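Drivudham House – Residents' Meeting, Minutes
February, posted by Inger Fogh

Present: Manolis Papadakis, Bergþóra Hauksdóttir, Sebastián Quezada, Inger Fogh (minutes)

1. Guest room
Sebastián asked that clothes not be left on the bed. White sheets stay on for now. Nightstand stays by the bed. 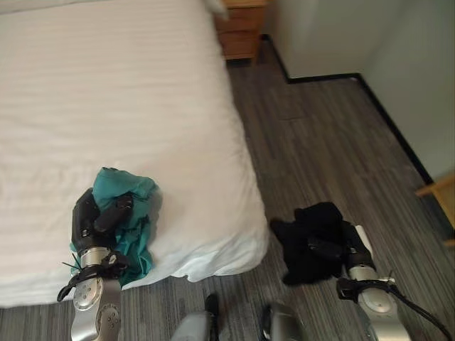 2. Laundry
Bergþóra wants teal and black items washed apart from the sheets. Agreed. The white basket with the handle slot is for clothes only.
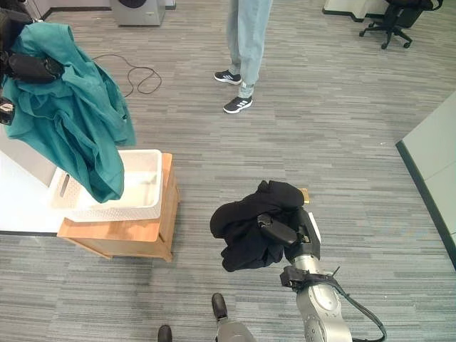
Manolis will put up a note about folding – shirts first, then the rest. Detergent budget set at 20 a month.

Meeting closed at 6.

Recent minutes
January: Heating
December: Keys and bins

Contact Inger Fogh | © Drivudham House | Back to top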